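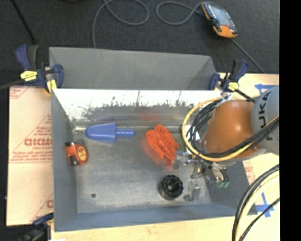 La caja de metal, con la herramienta azul al fondo.

El regalo

Imprimir | Enviar por correo electrónico

Mi hermana cumplía años en marzo y yo todavía no tenía nada. En Tiruvcombe hay una sola tienda de regalos, Lindemann, y allí entré a las siete de la tarde, cuando ya apagaban las luces del escaparate.

– ¿Para quién es? – preguntó la dependienta.

– Para mi hermana. Vive en Jornen, a 300 kilómetros.

Me enseñó un ramo de flores secas, unas velas y una caja de bombones Dristico. Costaba 113 coronas. Yo recordé que de niños nos peleábamos por el último bombón, y que ella siempre lo partía con los dientes y me daba la parte más pequeña.

– Esta – dije.

La dependienta la envolvió en papel verde y me dio una tarjeta. Estuve mucho tiempo con el bolígrafo en la mano. Habíamos dejado de hablarnos por una cosa de la casa de nuestros padres, y ninguna frase me parecía correcta. Al final escribí solamente mi nombre y la dirección: calle del Puerto, 704.

El paquete volvió a mi casa después de unas semanas. Tenía el mismo papel verde, pero doblado de otra manera. Lo abrí en la cocina, de pie, con el abrigo todavía puesto. Faltaban todos los bombones menos uno, y ese uno estaba partido. Era la parte más grande.

Imprimir | Enviar por correo electrónico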